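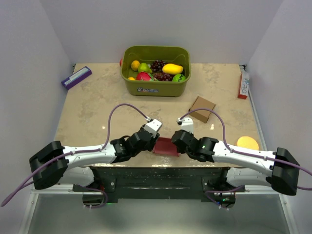 The two-arm bench cell at Nesalthorpe, with the fruit basket at the back of the table.

Review: Valitz two-arm bench cell, seen at the Nesalthorpe open day
Posted 2021-01-16 by Dorian Collet

Valitz sells this cell to colleges and small workshops that want to teach or test pick-and-place work without buying a full industrial line. I had nearly 12 minutes on the controls at the open day, plus a longer talk with Nadège Texier, who looks after the cell at Nesalthorpe. What follows covers the hardware and handling. I have not tested it over a working week.

Layout

Both arms sit on one black mounting bar along the front edge of the table and reach in towards each other. The shared bar is the best decision in the design. Arms on separate clamps drift apart when the table is knocked, and every taught position then has to be checked again. With a single bar the spacing is fixed at assembly. The drawback is reach: objects in the rear corners need the arm close to full stretch, where it is least steady.

The table is enclosed by plain white walls at the back and both sides. They keep the background constant for whatever vision software you run, and they stop round objects leaving the table. The marble-patterned top is less well chosen. A plain matt surface would give the software less to sort out, and Valitz will supply one if asked at the time of order.

Handling

The task on show was sorting. Artificial fruit was to be taken from an olive-green basket and placed on a small dark red tray between the grippers. The mix was sensible for a test: a long mango, a dragon fruit with scales, bunches of grapes and several plain round pieces. Round fruit was picked up cleanly on my run. The grapes took 2 attempts, and the second grip held only a corner of the bunch. The fingers are narrow, and wider tips would help with soft or uneven shapes. Texier told me that Hunico makes a set that fits after drilling; I did not see them.

Boxes are easier. A small closed cardboard box turned at an angle to the arm was lifted and squared up at the first try. Flat items are harder, as they are for most grippers of this type.

Movement at low speed is smooth. At the higher setting there was a short wobble at the wrist after each stop, which settled before the fingers closed. I would leave the speed low for anything that needs both arms in the middle of the table, where the wrists come very close together. The software does check for collisions between the arms, but it stops both and asks for a manual restart each time.

Cabling

Each gripper has a purple cable that arcs back over its arm and follows the white segment to the shoulder. The loop is generous, so the wrist can turn without pulling on the connector. It also stands high enough to catch on things. I would add a clip at the wrist. More purple wire loops around the base motor units, and I would want that tied down before letting a class near it.

Compared with the Parisi cell

The Parisi unit has a better teaching screen and quieter motors. Its arms are bolted separately, and setting them up took me most of a morning when I tried it in May. The Valitz was ready in under an hour, according to Texier.

For: single mounting bar, quick setup, tidy white enclosure.
Against: narrow fingers, loose cable runs, manual restart after every stop.

Score: 4 out of 5. I would buy it for teaching. For continuous work I would wait for the revised wrist, which Valitz has listed without a price.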